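Home | Products | Set-Up Guides | Support

Cukia Arm Set-Up Guide
Section 4: Household Sorting Tasks

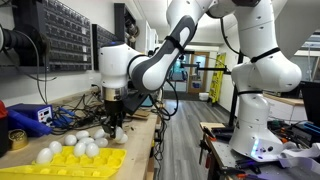 Packing eggs is a suitable first test of whether the arm is ready for kitchen work. Begin with plastic eggs, and place the loose ones on the bench between the open carton and the gripper. When two eggs touch, as at the fingertips, the gripper must hold one without dragging the other.

1. Set the grip force to level 2.
2. Run 30 practice picks at low speed.
3. Record each drop on the task sheet.

NOTE: A score of 86 percent or higher is required before Section 5. The arm is not yet approved for real eggs, glassware or unattended use.

CAUTION: Keep hands clear of the fingers while the arm is powered.

Section revised in October by Priya Blackwood.

2 comments | 30 shares
Copyright Cukia. Contact us | Back to top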